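Wikness laundry to change its wash cycle from March

The Wikness linen service in Brurkcombe will move its towel wash to a lower temperature in March, after a trial on 148 loads. Towels from the swimming baths and the two guest houses on the contract are included. Bed linen stays on the present programme.

The new cycle runs six minutes longer and uses a liquid detergent supplied by Lindemann. Spin speed is unchanged. Collection remains on Monday, and bags should be at the side entrance by 7 am – late bags will be held over to the next run.

Customers will be charged by weight, with a minimum of 100 kg a month. Rewashes are free if reported on the day of delivery.

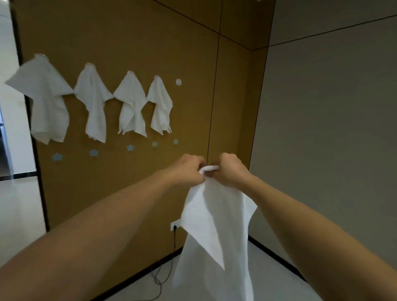
A white towel held in both hands.

Contact the news desk | © Brurkcombe Notices | Back to top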